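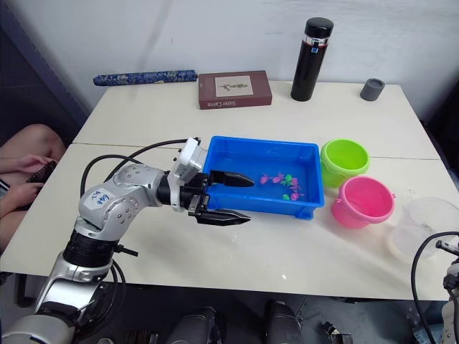
# Fish, Buckets, Two Arms: Remote Teaching at Flisville

I came to Flisville with my doubts about teaching a robot by steering it from elsewhere, and most of them came home with me. The Mrema project wants 500 recorded runs of a toy fish task before it trains anything. At my visit in March 2023 the log stood at 348. Whether a pile of recordings adds up to a skill is a question the project page skips. 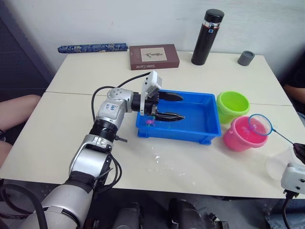 **Text and captions by the editor, Plotidero workshop notes**

One fish is in the pink bucket with the net, another is still floating in the tray. The second arm has the net by the end of its handle, a grip I find awkward even with my own hand. The operator gets no feel for the weight of it. Vevard, who supply the control software, say people adjust. Maybe so, but I'd like to see the runs that got thrown out.

The measuring jug is a separate matter. I'd assumed a jug would be easier than a fish, and I'm less sure now.
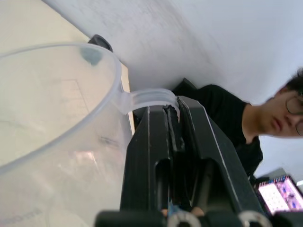 ## Handles and other small troubles

Frosted plastic, seen this close by the wrist camera, is mostly pale blur. The handle sits at the top of the fingers with a bit of torn-looking black padding against it. I would want that padding checked before anybody blames the training data.

Back to the fish. Pink and green, bunched together, shiny and sitting in water. A person steering can take a second look and pick one. What the trained model will do with a bunch like that, I'll believe in September, when Mrema plans its first unassisted trials.

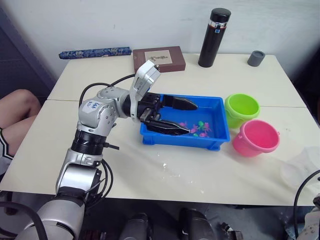

*Fingers open over the tray, Flisville.*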